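## Grasp success for deformable food: per attempt or per episode?

**Joscha Stüber**, 11 May 2021

I'm trying to reproduce the success rates in the Hiretti paper on grasping deformable food. They report 70 percent over 234 trials. My own rate is much lower with the same policy, and I can't tell if a regrasp counts as a new trial. Does anyone know?

**Ute Vogler**

A trial there is a full episode with up to 5 grasp attempts, and any success within those counts. If you score every attempt separately you will get a lower number. Check your logs before you retrain.

**Eckhard Wendt**

You probably need more data. We had more than 1000 episodes before ours was any good.

**Rüdiger Ackermann**

Ute is right about the counting, but you also need a written rule for what a success is. With rigid objects, lifted or not lifted is enough. With glass noodles in a small saucepan, the fingers and thumb can have a good pinch on the bundle while strands still hang over the rim, and two people will score that differently. We score by the weight moved and report first-attempt success in its own column. 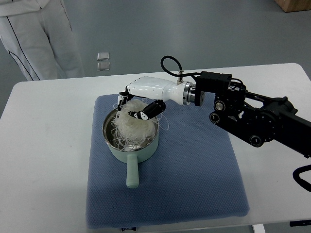
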